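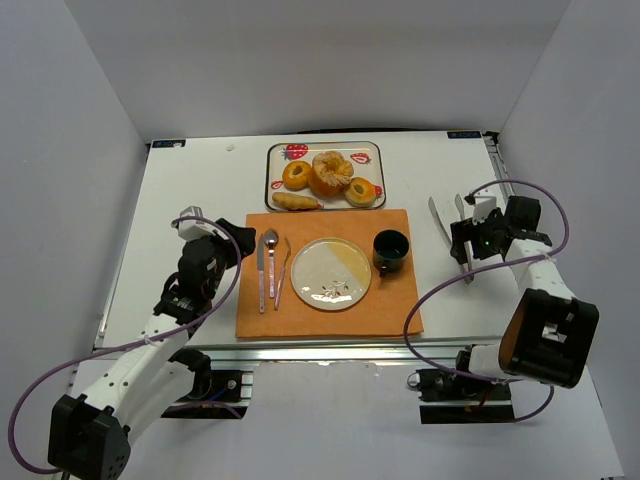 A visitor to the open studio in August asked whether a performance that no one is allowed to record can still be shown in a gallery afterward. She had read the wall label for Prikari's piece and wanted to know what she was supposed to be looking at. I did not have a good answer for her, and her question became the subject of this report.

Background

My project for the second-year contemporary art module looks at Storora, a performance by the artist group Prikari. It was presented at Sorkutier, an artist-run space on the upper floor of a former rope store. The piece lasted 90 minutes. The performers carried a long table from one end of the room to the other, setting it down each time a member of the audience spoke. Phones and cameras were left at the door. Afterward the group kept the table, the score and a set of written accounts from people who had been in the room.

I did not see the performance. I worked from the score, which is four typed pages, and from the accounts, which are kept in two box files in the office at Sorkutier. There are 29 of them. Most are one page long and some are only a few lines.

Method

I read all the accounts twice. The first time I marked every physical action that the writer mentioned. The second time I marked opinions and feelings. I then compared the actions with the score to see where they agreed.
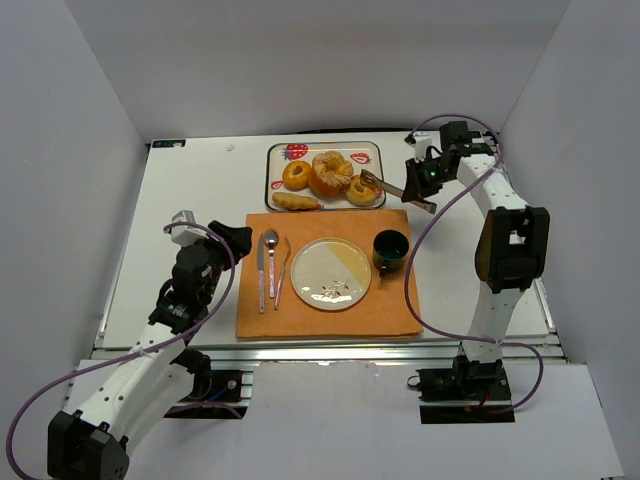
The comparison was harder than I expected, as the score does not give times. It says things like "lift when ready" and "wait for the room." Several writers put the same event at different points. One says the table was turned on its side near the beginning, and another says this was the last thing that happened. The score has it in the middle and marks it as optional.

I also read the essay in the MacBrayne catalog, which treats Storora as a work about labor. It is well argued, but it quotes only three of the accounts, all of them long. The short ones give a different idea of the piece. They talk about being bored, about the cold floor, and about not wanting to be the person who spoke.

Findings

In 23 of the accounts the writer mentions staying silent on purpose. The score says nothing about this. It seems the audience worked out for themselves that speaking would stop the table, and that many of them felt responsible for the people carrying it. I think this is the main thing the written record keeps that a video would probably have missed.

The accounts are weaker on what the performers looked like and how they moved. Only one writer describes the way they held the table, and the description is hard to follow. Anyone who wanted to restage the piece would have to invent most of this part.

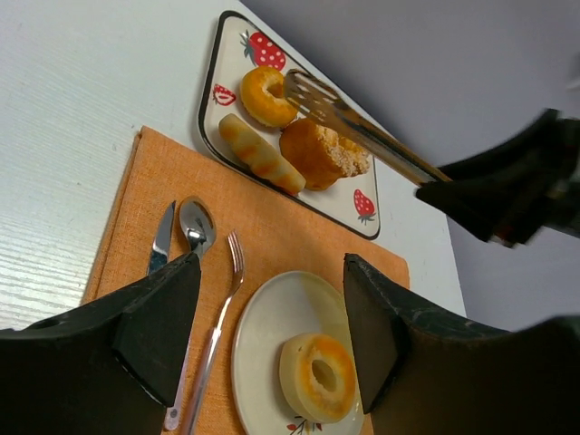

Limits of the Study

The accounts were written up to 30 days after the performance, so some of the differences between them may come from memory. I was not able to speak to the performers. I also do not know how many people in the audience chose not to write anything, and their view of the piece is missing from my results.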